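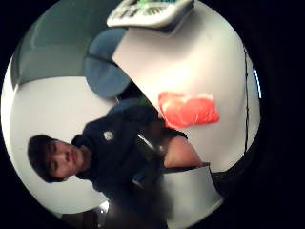 When do the new rules for the packing table start? They start on July 19, 2019, and they apply to every order that leaves the Tagle building, including samples and returns.

The main change is to the bags. Until now each shift picked whatever was nearest, and the Draltis orders went out in three or four kinds of packaging. From now on small soft goods go in the colored bags and anything with a hard edge goes in a box. Red is for orders that ship the same day. Clear is for everything else. If the red bags run out, use a clear one and put a same-day sticker on the front, top left corner.

Lay the bag flat on the table before you fill it. Smooth it from the closed end toward the opening, put the item in, fold the flap over once and press along the whole seal. Please do not fold it twice. The Brestent sorting line reads the label through the flap side, and a double fold lifts the label. In January we had 276 parcels sent back for this, most of them from the first two weeks of the month.

Labels go on after the bag is closed. People have been labeling a stack ahead of time to save a few minutes, and we understand why, but it is how two customers got each other's orders in the spring. One bag, one item slip, one label, then into the bin.

The white tables are for packing only. Lunch, coats and phone chargers belong in the break room or in the lockers by the stairs. Tape guns can stay out during the shift – at the end of it they go back on the hooks, with the blade cover on. Wipe the table down with the spray in the green bottle. The other spray leaves a film and the bags stick to it.

Some 600 red bags were delivered to the supply shelf with the last Gurkent order, and a second carton is on the way. They come in one size for now. If an item has to be forced in, it is too big and should go in the small box, code 636. Boxes are flat on the lower shelf and need a strip of tape on the bottom seam, both sides of the center line.

Bags that tear or will not seal should be set aside in the tray at the end of the table. Do not throw them out. Gurkent gives credit for bad ones, but only if we send them back with the lot slip from the carton, so keep the slip too.

Returns are handled the same way in reverse. Open the bag along the flap, check the item against the slip, and put the used bag in the soft plastic bin next to the dock door. Items with no slip go on the top shelf with a note showing the day they came in.

A printed copy of the steps will be taped up at each table. Questions about the bags go to the supply desk, and questions about labels go to shipping – extension numbers are on the back page.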